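Council to spend on water refill points, but the sums look thin

Mundberg council has agreed to put drinking water refill points into public buildings across the town, with a steel cup at each one and a promise that single-use cups will be gone from council premises by September.
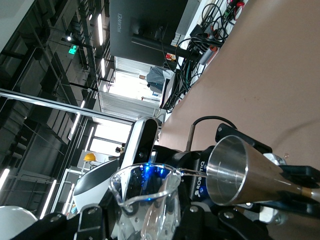 The plan, passed on Apr 13, 2018 after a short debate, covers the library, the swimming baths, the two community halls and the main council offices. Staff and visitors will be able to pour a drink into a steel cup, leave it on a tray when they have finished and expect it to be washed before the next person comes along. Who exactly will be doing the washing was not made clear.

The council says its buildings get through 729 disposable cups in a normal week. It is an oddly exact number, and councillors were told it came from a single week's tally at the offices and the library, with the baths and the halls left out. Asked whether the week had been a typical one, officers said they believed so.

Ida Grube, who speaks for the council on waste, told the meeting that the change was overdue. "We are paying for things that people hold for two minutes and then throw in a bin," she said. "A steel cup lasts for years."

It may well do, if it stays in the building. A similar scheme in Caritz began with 800 steel cups and was down to 320 when the council there last checked its cupboards. Some had been dented and taken out of use. The rest had simply gone, and the Caritz report does not try to say where. Mundberg intends to buy 200 to start with, and has set nothing aside for replacements in the first year.

The cups will come from Taheri, a catering supplier which already provides trays and cutlery for the school canteens. The firm was the only one to put in a price. Council papers call it "good value" without giving anything to compare it with, and the price of each cup has been blacked out in the public copy.

Then there is the matter of jugs. The first draft of the plan had glass jugs with a proper pouring lip, on the grounds that people like to see that their water is clear. The baths objected at once, as glass is not allowed anywhere near the poolside, and the halls were not keen either. The version that was passed says only that "suitable vessels" will be chosen for each site. Given that the scheme is due to start in a few months, one might have hoped for a decision.

Sulastri Sutanto runs the café at the larger of the two halls and was in the public seats for the debate. She said afterwards that she was in favour of steel cups and used them herself at home, but doubted that the people behind the plan had ever cleared up after a children's party. "Water is easy. You rinse the cup and it's fine," she said. "But they won't only put water in them, will they? They'll put squash in, and soup, and I'll find them behind the radiators."

Her café has a small dishwasher, bought with its own money. She has not been asked whether the council's cups are meant to go in it, and would like to know who pays for the electricity if they are.

Ms Grube said talks with people who work in the buildings would take place "in due course" – a phrase that appears four times in the papers. She did confirm that drinks machines in the council offices would stay where they are for now. These use paper cups with a plastic lining, and are not counted as part of the scheme, although they are very much on council premises.

Only one councillor voted against. Several others said they had doubts but did not wish to hold things up.

The first refill point is to open at the library on Dreltitz Street, where the old drinking fountain has been switched off for the past three years. The council had no plans to repair it, a spokesman said, and could not say what was wrong with it.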